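Bench tips: sorting small parts with two arms

Notes from the Garska bench, mostly for whoever sets up next. We're testing whether the sorting goes better when the arms learn from tidy runs only, or from tidy and messy runs mixed. Tips first, result at the bottom.

Trays before anything. Shallow ones, rounded inner corners, so a connector can be got out again without scraping along a wall. Deep boxes looked neater and cost us most of November. Wipe them every morning, dust shows up badly in the wrist view.

Glossy trays throw the lights back at you. Turn the lamp nearest the bench off or bounce it off the wall. Don't bother with spray, it goes tacky and the parts stick.

Circuit boards: take them by the edges, fingers either side, and close slowly. Fast closing tips the board. If it's sitting skewed, let go and have another try, don't drag it round in the grip.

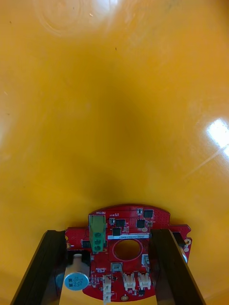 Closing force wants to be low, lower than you think. We started at 60 on the Rarum scale and dropped to 20, and pick-ups got better not worse. Check it again after lunch, it drifts. Write the number on the sheet even if you havent changed it.

Same speed for every run in a batch. If you get bored and speed up near the end the model learns the bored bit as well.

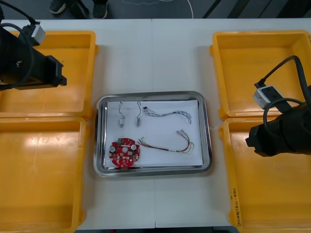

Laying out is where most of the time goes, so get into a habit with it. Paper down flat in the steel tray first. The shiny metal confuses the overhead view and plain white sorts that out for pennies. Then space the parts out on it, boards one side and looms the other or whatever you like, but leave gaps. Looms laid out along their length, like the braided one at the top right of the paper, are far easier than a loom in a heap. Then shuffle the layout for the next run. Same layout twice running is a wasted run.

Loose wires. Go for the connector, never the middle of the wire. A grab in the middle swings and knocks its neighbours. If two bits are joined by wire treat them as one part and drop them as one part.

Label tray rims in marker, brackets for the spare name. Tape peels.

Cables on the arms: check the loop before each batch. Too slack and it sweeps the table, too tight and the wrist stalls half way through a turn. Move the arm by hand to the far corner and back and watch what the cable does.

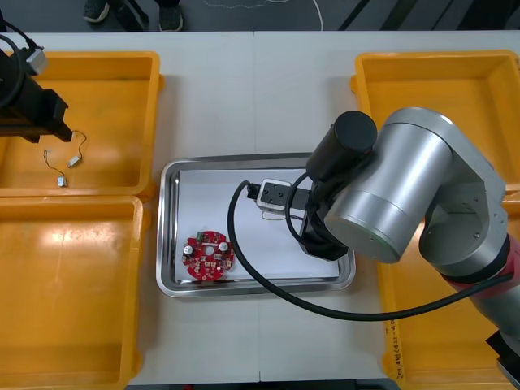 Keep the botched picks. This was the Gauthier question, wether a run with a missed grab and a second go is worth saving, or should be binned. We had nearly 2,000 runs by the end, saved the lot, tagged the messy ones, then trained one model on tidy only and one on the mix. Same number of runs in each, otherwise it's not a fair test.

Result: the mix did better on looms and wires. On boards no difference we'd trust. The tidy-only model was fine until it missed, then hovered and did nothing. The mixed one went back and tried again, sometimes 3 goes, and mostly got there.

Not settled. One bench, one set of parts. Sulmont are repeating it with different trays, will add theirs when it comes.

Till then: don't delete anything, tag as you go (not at the end of the day, you won't remember), and put the marker pen back in the drawer.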